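Running a snack table at a community swim meet – how much do I buy, and what do I charge?
Posted 06/06/2026 in Clubs & Fundraising

wernport_laneline
I missed one planning meeting and came home in charge of concessions. The Felmont pool holds its summer meet in July and we're expecting 150 swimmers plus whoever drove them. Last year's person left me a cash box, a roll of tape and a note saying "more chips." More than what, the note doesn't say.

We have one table, no fryer, no grill and one outlet that works if you hold the plug a certain way. I've been told I can spend up to 200 dollars before anyone starts asking questions. I'd like to come home with more than I left with. Is it better to go all in on single-serve bags or do some homemade stuff too? And what do people pay for a bag of chips these days without making a face?

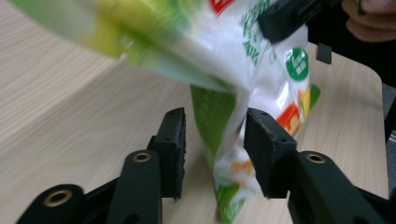
Also, do I need a permit? The city page has a link to a form and the form has a link back to the city page.

2 replies

backstroke_bake_sale
I did this for six summers, so I have opinions.

Go with sealed bags for most of it. Homemade brownies sell out fast, but they melt, they need wrapping, and some parent will want to discuss the flour with you while there's a line. In a lot of places packaged food also means less paperwork. Call the county health office for that one – call, don't email, unless you want your reply in the fall.

For 150 swimmers I'd start with 64 bags of chips and pretzels. Yes, that sounds low. Half of those families bring a cooler the size of a bathtub. Put the rest of your money in water, sports drinks and freezer pops, and borrow more ice than seems sane. If the chips run out by the relays, send somebody to the store and feel like a success.

Price everything at one dollar or two dollars. I once tried a dollar fifty and spent the whole meet hunting for quarters under the table.
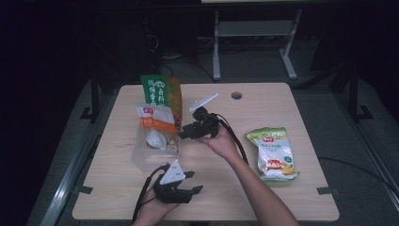 Put salty things in front and candy toward the back, where small wet hands can't get at it. Tape down your price list, and then tape it down again. Keep the cash box on your lap. Britenlow had theirs knocked into the diving well one year and were drying out singles on a fence until dark.

Get an early arrival to watch the table while you park. I shouldn't have to say this, but I have met seagulls.

kassa_dad
Hot dogs. People always want hot dogs. Our club cleared 3,325 dollars over one season and most of it was hot dogs. Just get a grill.

wernport_laneline
Thanks, both. No grill, see above, but I admire the commitment. Going with the 64 bags and a great deal of ice. The county office says sealed snacks are fine here and that I should have called sooner.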